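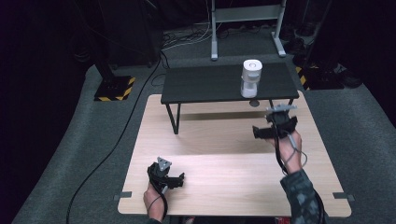 Lawal Jibrin wrote in to ask why his hand-held gripper closes cleanly on the bench and then drops readings as soon as he lifts it, and whether the motor is at fault. In most cases the motor is fine and the cable is being pulled.

Workshop Tips > Care and Repair > Small Machines
By Sze-wing Ng | November
Print this page | E-mail this page

Keeping a pair of cabled grippers in order

These notes were written for the Kiani pair on the Skotmont bench. They apply to most grippers that are held in the hand and wired to a box.

Cables. Leave a loop at the wrist large enough that the hand can turn fully over without the plug moving. Tape the loop to the grip body, never to the plug. Test by raising one gripper to shoulder height while a second person watches the connector. If it shifts at all, add slack. Floor runs go down the side of the table, outside the operator's feet.

Table. Check the clamps before each session. A tabletop that creeps 2 mm toward the operator will spoil a position check, and the fault will look like bad calibration. Tighten both sides by hand, then a quarter turn more.

Top plates. Wipe with a dry cotton cloth. Solvent lifts the matte finish, and a shiny plate reads badly under overhead lamps. Press each corner lightly with a fingernail. Any click means a loose screw.

Jaws. Close fully and note the count on the screen. Open fully and note it again. Ours read 26 closed and 2912 open. If the closed figure climbs, clean the jaw faces first and repeat. Reset the zero only after cleaning, or the dirt gets calibrated in. At 1785 the jaws should be clear of a small bottle on both sides; if one side touches, the linkage on that side is bent or its pin is worn.

Pins. Push the old pin out from the narrow end. Grease the new one sparingly and wipe off the excess. Do not oil the slide. Oil collects carpet lint.

Dropped readings. Swap the two cables at the box. If the fault moves to the other gripper, replace the cable. If it stays, open the grip and reseat the inner connector with the power off.

Jibrin later reported that the fault moved with the cable. The replacement came from Londthorpe and has a longer boot on the plug, so the grip cover needs to come off to fit it.

Filed under: grippers, cables, bench setup
Print this page | E-mail this page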